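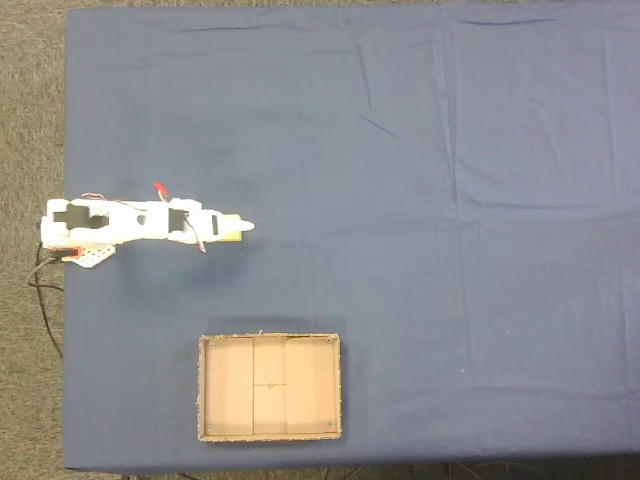
I finally got to the Dedska open day! I've been meaning to go for years and something always gets in the way (last December it was a blocked drain, the year before I had the wrong month). This time I left the phone on the bench, caught the early bus and was in the door before they'd finished putting the urn on. I'd gone along expecting the big machines to be the drawcard, and they were great, but I spent most of my morning at a table with a dark blue cloth on it, in front of a little white arm with black servos at its joints and a yellow block in its grip. A shallow cardboard tray was on the same cloth, marked off into three strips with a short red line across the middle one. The job was block into tray. I could have watched it all day, and I more or less did.

The arm table belonged to Vesela Obradović, who teaches the evening course there and has a lovely way of explaining things without making you feel thick. She calls the arm Fang, on account of the pointy gripper. What surprised me was how little of the talk was about the arm itself. Most of it was about the cloth, the lights, where you put the tray, how far out the arm can reach before it starts to sag. She'd tried it on a shiny white table first and hated it. Plain and dark is her favourite now, creases and all.

You could have a go by hand if you asked, so of course I asked. You hold a second, smaller arm and the real one copies you. I thought I'd be a natural, having spent half my life soldering tiny things under a lamp. My first block went over the edge of the table. My second landed on the cardboard wall and sat there for a bit before falling off the wrong side. Third one in! The kid behind me, who would have been nine at most, got it first time and asked whether it could do two at once.

The thing I didn't expect is how much you miss your fingertips. With your own hand you know when you've got hold of something. With Fang you're going on what you can see, and from where I was standing it was very hard to judge how high the block was above the tray. I kept thinking I was right over it when I was still a good way short. Vesela told me to look for the shadow, and that helped a lot.

Then she showed us the recordings. Every time somebody drives the arm the movement gets saved, and the program learns from the whole pile. She had 644 goes stored up before the doors opened, 200 of them from her own students, and she reckoned the messy ones were worth keeping as well. Someone up the back asked why you'd want it learning from people who drop things. Her answer was that it needs to see how people get out of trouble, and a perfect run never gets into any. I've been chewing on that since.

I did drag myself away for the other rooms. Skistex had brought a palletising machine that filled most of the loading bay, and Gilles Gautier ran it through its paces at eleven and again after lunch. Very loud, very quick, and a good crowd both times. Pichit Sombatkul had a bench of grippers you could pick up and squeeze (the soft rubber one feels awful, in a good way). I missed the Skovow talk completely as I was in the sausage line, and by all accounts it was the best of the lot, so if anyone took notes I'd love to see them.

I went back to the arm table before I left. Vesela had got it running on its own by then and we all stood there like we were at the footy, groaning when it wobbled and cheering when one went in. An older bloke next to me said he'd worked 5 years on a bottling line and had never once clapped for a machine.

Entry was a gold coin and there's parking behind the building, though the 74 bus stops close enough that I wouldn't bother with the car. Wear decent shoes, the floors are hard. I've put my name down for the evening course, and I've started clearing off the end of the workbench, which my better half has noticed and not yet asked me about.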